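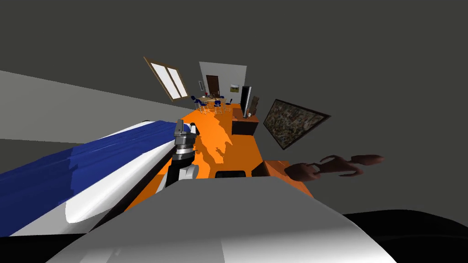

Žofie Zelenák objected to the word "collision" when she read the first draft of this section. In her view a collision needs two bodies that are both supposed to be there, and in 16 of the runs we had filed under that label the arm had met a contact shape that should have been deleted when the task was reset. We kept her distinction. In what follows, "collision" means contact with a current object and "stale contact" means contact with geometry left over from an earlier episode.

Figure 3. Simulated living space used in the fault study, with the robot's arm and multi-fingered hand near the long orange surface.

5.2 Stale contacts after reset

The fault was first noticed in May, during a batch of reaching trials run on the Drerkau scene set. The controller was the same one used in Section 4. Of the 67 runs that ended in an emergency stop, 40 were ordinary joint-limit stops and could be explained from the command log. Another 16 were stale contacts. The remaining 11 were true collisions, mostly between the forearm and the surface the robot was working over.

A stale contact has a clear signature. The wrist torque rises within a single time step, with no slowing of the hand beforehand, and the planner reports free space along the whole path. The safety monitor reads the torque, finds it above the limit and locks the joints. As far as the monitor is concerned this is correct behavior. The error lies earlier, in the reset routine, which removed the visible mesh of an object but did not always remove its collision shape.

Čestmír Jurčo traced the cause to the order of two calls in Irnex, our scene manager. If an object was still touching the hand when the reset began, its contact pair was held open until the end of the step. The delete request for the collision shape was then dropped without a warning. Objects that were resting free of the hand were deleted normally. We were able to bring the fault on at will by starting a reset during a grasp.

Two things made it hard to find. The first is that camera output gave no hint of it, as the renderer and the physics engine keep separate lists. The second is that the recovery behavior hid part of the problem. After a stop, the arm backs off along its last path and tries again with a small offset. When the leftover shape was small, the second try often passed beside it, and the run was logged as a success with one retry. We don't know how many earlier runs were affected in this way. The retry counts in Section 4 should be read with that in mind.

The fix was to open the hand and advance the simulation by 3 steps before any delete request is sent. We also added a check that compares the two lists after each reset and aborts the run if they differ. With both changes in place, the batch was repeated from the same seeds and no stale contacts were recorded. The joint-limit stops were unchanged.

Vratislav Mikuš has argued that the safety monitor should also be told what the planner expects, so that a torque spike in supposedly free space raises its own error code. We left this out. On a physical arm, an unexpected contact has to stop the motion whatever the planner believes, and we didn't want the stop path to depend on a second source of data. A separate code could still be written to the log after the joints are locked, and the next version of the monitor will do this.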